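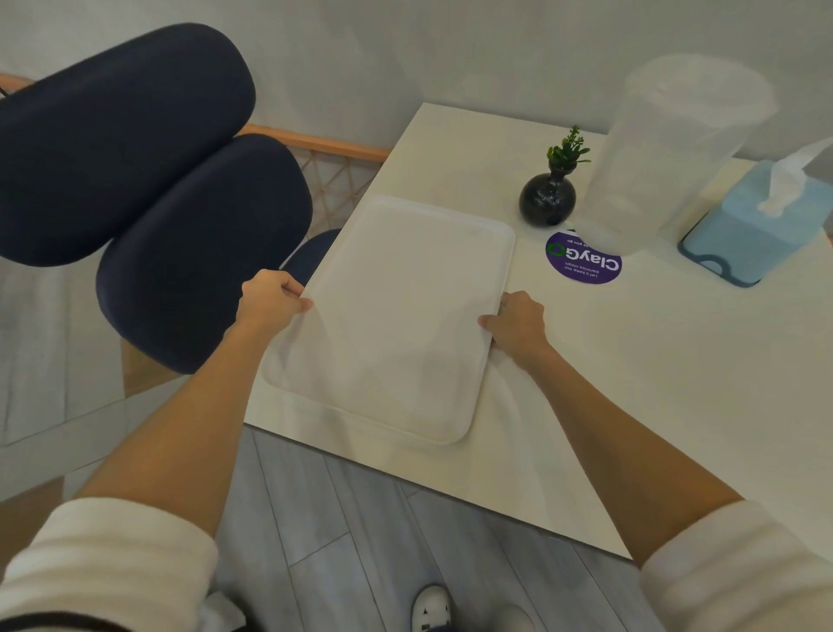 White tray on the table, both hands on it.

Thursday, started 7:40

Continued with the open redirect in the Rivico login page, ticket 3278. Yesterday I wrote that the fix was complete. It was not complete, so I correct it now.

The check on the "next" parameter refuses everything that begins with http or https. Good. But it accepts two slashes at the beginning, and the browser reads this as a full address on another host. I tried it with my own test host and after login I landed there, with the session token in the query string. The token is the more serious part in my opinion. I moved the ticket from medium to high and wrote to Hrvoje Dimitriou, who owns the login code.

His answer came before lunch. He wants an allow list of paths and no more pattern matching. I agree. We have 11 paths which really need a return after login, so the list is short and can live in the config file.

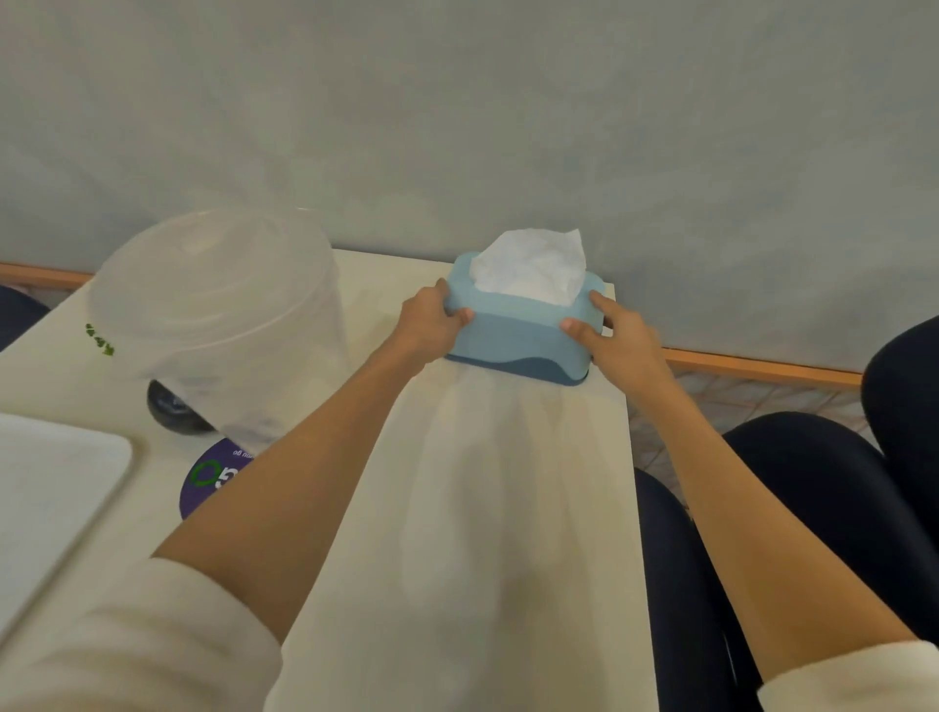
Afternoon: wrote the list and the tests. First run, 7 tests failed. Five of them were my mistake, I forgot that the Stustuston staging server adds a slash at the end of each path. The other two are real. A backslash after the first slash still passes, because we decode the value after the check and not before. Changed the order, ran again, all green.

Open points:
- Clinex integration uses its own copy of the old function. Must be replaced too, I did not touch it today.
- Token in the query string: needs a separate ticket. Hrvoje prefers a cookie, I have to read how the mobile client handles it.
- Logs from the Angelovski gateway: search for "next=" with double slash, to see if somebody used this before us. The export takes over 2 hours, started it at 16:50.

I don't deploy before the log search is finished.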